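Burus Public Library
April 30, 2024

1/ The Burus Public Library is changing the way it handles overdue materials. The new rules cover all three branches: Vulton, Steyn and the main building. We are posting the details in this thread so that cardholders can find them in one place.

2/ Daily late fees on books, audiobooks and magazines have ended. No new charges will be added to any card for a late return of these items. This applies to adult, teen and children's cards alike.

3/ Existing late fees are being cleared in batches. The first batch covered 914 cards. Cardholders do not need to call or visit a desk. The balance shown under "My Account" will change overnight once a card has been processed, and full borrowing returns at the same time.

4/ Charges for lost or badly damaged items remain. An item is marked lost when it is 100 days past its due date. The cardholder is then billed the replacement price listed in the catalog. If the item comes back in usable condition, the bill is removed, even if it has already been sent.

5/ Bills that have been paid can be refunded for up to one year after payment. Please bring the receipt if you have it. Refunds are made by check only, and the main building handles all of them.

6/ Reminders will go out by email or text three days before an item is due, again on the due date, and once more a week later. Many contact records are out of date. Please check that the phone number and email address on your card are correct.

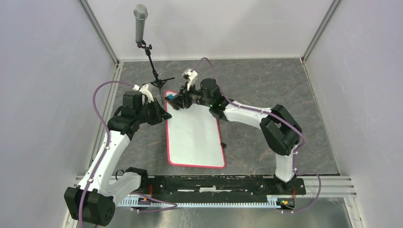
7/ Dana-free accounts aside, one reply under the second post asked whether people who always return books on time are now being treated unfairly, and said that a due date without a fee is only a suggestion. We understand the concern. Borrowing is still paused on any card with an item more than two weeks late, and the pause ends when the item is returned or renewed.

8/ Late fees brought in a small and shrinking part of the library's income, and a good share of it went to printing and mailing notices. The coming year's budget was drawn up without them. Branch hours and the amount set aside for new books are unchanged.

9/ Renewals are now automatic. Most items will renew up to two times unless another person has placed a hold. You will get a message either way. Items with a hold must come back by the date shown, and we ask readers to take that date seriously — around 300 holds are waiting on any given morning, many of them for school reading lists.

10/ The following are not part of the new rules: museum passes, tools, musical instruments, and items borrowed from outside the county through the Pirkitz exchange. The lending library sets the terms for exchange items, and we are required to pass its charges on. The terms are printed on the paper band around each item. Please leave the band in place.

11/ Returns are accepted at any branch, whichever one the item came from. The outdoor book drop at Steyn has been moved to the parking lot side of the building. The drop at Vulton is open at all hours except on public holidays. Tools and instruments must be handed in at a desk and should not be placed in a drop.

12/ Readers who stopped using their cards on account of an old balance are welcome back. An expired card can be renewed at any desk with proof of address. A utility bill, a lease or a piece of official mail will do. Children under 13 need a parent or guardian with them.

13/ The rules will be reviewed in October, with figures on return times and lost items from each branch. The report will be posted on the library website and printed copies will be kept at the desks. Written comments may be left at any branch or sent through the contact form — please include your card number if the comment concerns a particular charge.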